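About Hamdan Evening School

Hamdan Evening School teaches bookkeeping, payroll and office skills to working adults in Kadthorpe and the towns nearby. We are a small private school. Classes are in person, on weekday evenings, and most of our students have a job during the day.

The school was started by Fouad Haddad, a bookkeeper who spent his early career doing the accounts for a feed store and two dental offices. He kept getting asked to show other people's office staff how to close out a month. He ran the first course in a rented room over a hardware store, with one whiteboard and a box of blank ledger sheets. We still use ledger sheets for the first two weeks. Students move to the computer once they can post a full month by hand.

We moved to our present address on Flitlow Street when the old lease ran out.
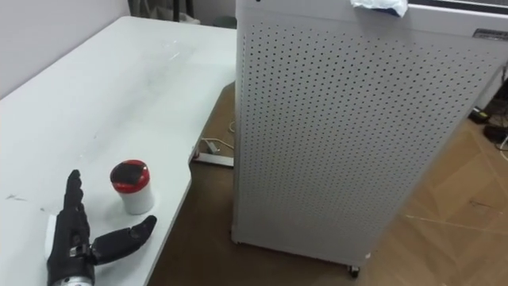 A large white table at Flitlow Street.

What we teach

Our main course is the Bookkeeping Certificate. It takes 18 weeks, two evenings a week, and covers double entry, bank reconciliation, accounts payable and receivable, sales tax and year-end adjustments. Payroll is a separate course and can be taken on its own. Anyone who already does payroll at work can ask to sit the final test without attending.

We also run short courses in spreadsheets, business letters and filing. These meet for four evenings each. The spreadsheet course fills first, so please sign up early if you want a place in the October group.

Class sizes and teachers

We enroll 165 students a year across all courses. Every teacher has worked in an office or an accounting practice, and several still do.

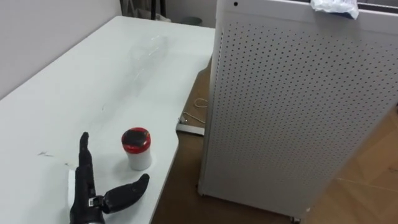

Teachers mark homework by hand and return it at the next class. Students who miss an evening can make it up with the other group that week, or come in on Saturday morning — the building is open from nine until noon.

Since we opened, 1,506 people have finished the Bookkeeping Certificate. Many of them work for small firms in Kadthorpe and Rerkby, and a good number have sent us their own employees later on.

Fees

The short courses cost $300 each, including the workbook. Certificate and payroll fees depend on whether you pay by the term or by the month, and the office will mail you the current sheet. We do not charge for retaking a test.

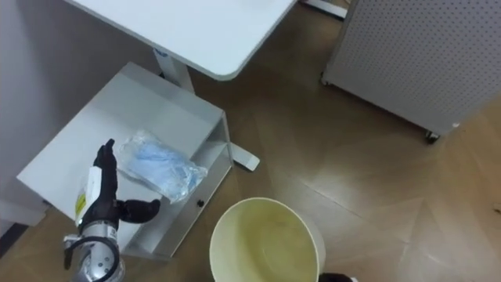
Visiting and contact

You are welcome to sit in on a class before you sign up. Call the office or stop by after 4 p.m. on any weekday and ask for the visitor schedule. Parking is behind the building, with the entrance on the Rerkby Road side. The next open evening is Thursday, 9th December, from 6 p.m.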